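Subject: Re: [potluck-kitchen] Bowls for the soup supper

Hi everybody,

Selorm Sulemana wrote:

> Does anyone have soup bowls we could borrow in June? The Rotberg hall cupboard has plates for 60 but the bowls are a sorry bunch, and I'd love it if the toppings table at least matched. Pink if possible, to go with the Sarpong Street tablecloths. Also, are deep ones better or shallow?

Selorm, I can help with the toppings table! I have three pink bowls, all the same, sort of a dusty rose leaning toward salmon. They're fairly deep and the sides flare out a little at the rim, so a spoon can rest in there without sliding under the croutons (my old Flarkoler ones were terrible for that, I fished spoons out all night). I paid 9 dollars for the set at the Linell sidewalk sale and they've been on my shelf ever since, waiting for a party.

On deep or shallow, I say deep for toppings and for soup too. People have to walk from the counter all the way to the back tables, and you remember the lentil thing last year. My shoes do.

For the pink, I'd put them on a plain white table and skip the patterned runner. The color is pretty soft, and on anything busy I think it would get lost. Set them in a row with a bit of space between, croutons on the left, cheese in the middle, scallions on the right, and leave the sour cream in its tub on ice.

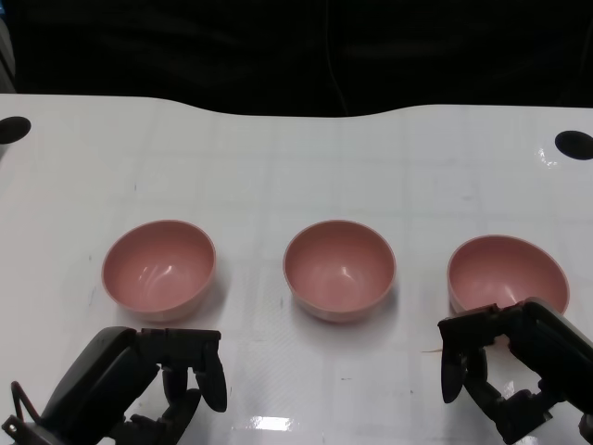
If you'd like them on the pink tablecloths anyway, go ahead, it's your table and I won't sulk (much). I can drop them off when I bring the bread, or you can come by the house any time after 4. Just please put a piece of tape with my name on the bottoms, I've lost a ladle and almost 60 dollars' worth of serving spoons to that cupboard!

Does anybody else have soup bowls for the actual soup? Mine won't get us very far.

Hugs,
Dot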